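Slide 4 – Faltdale station car park, grace periods

Operator is Frandsen. Signs state a 13-minute grace period on entry.
Cameras log entry at the boom, not at the bay. Queue time is counted.
Notices issued to the end of May: 2321. Penalty $100 each.
Hostska runs the appeals portal – 1000-character limit on the driver's statement.

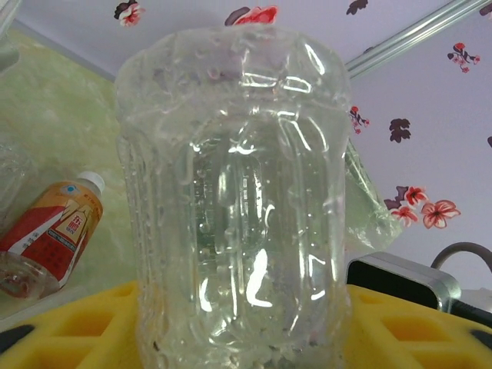
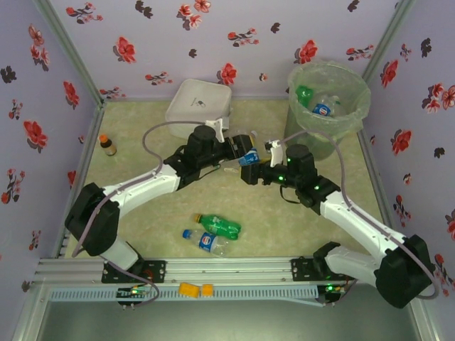 Compare Sturnow: timer starts at the pay machine. Pause for questions on signage, then slide 5.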